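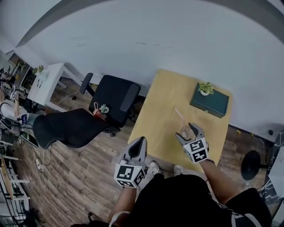

Digby Tamihana had 800 dollars left in the equipment budget and wanted a third pair of grippers, which Verbeke sold for 479 apiece. He did the math twice, in case it had softened. At the table his best operator, all in black, held a plastic cup with a pink straw in the right gripper and nothing in the left.

"So you only need the one," said the woman from Gavico, who owned the money.

"The other one's for the lid."

"There's no lid."

"It's in the February request." He turned to page 7. Lids, assorted, 400 dollars.

She read it slowly, then the line under it - Grumar recliner, used, for operator recovery.

"Who's recovering?"

"I was planning to," said Digby, and went to find his calculator.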